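Finally put the Skunier camera app on my old Flunden phone last night and I am so, so pleased. Six years old, this thing, and it's taking night shots I'd happily print!

Quick notes if you want to try it. Get the 32-bit build (the other one crashed on opening for me), switch off HDR Enhanced, and leave the viewfinder on low resolution. Smooth as anything after that.

Portrait mode is still a bit hopeless round hair – glasses too – but faces look lovely and skin tones are miles better than the stock app.

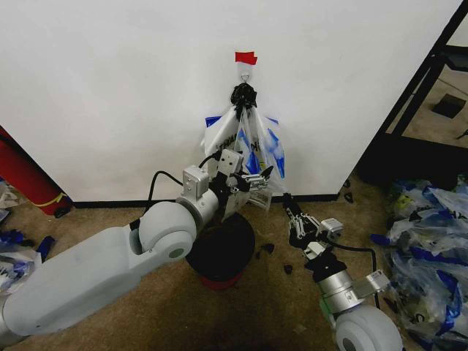 Khadija Benjelloun replied that hers saves every photo twice and she's down to her last 8 GB. Same here at first! Go to Advanced, turn off "keep original", then restart the app.

Oh, and the Muditz config file is well worth loading. Shadows come up beautifully at night, though it does take a few seconds to save each one – hold still.

Trying the slow-motion video next. Shout if you've got it working on the front camera.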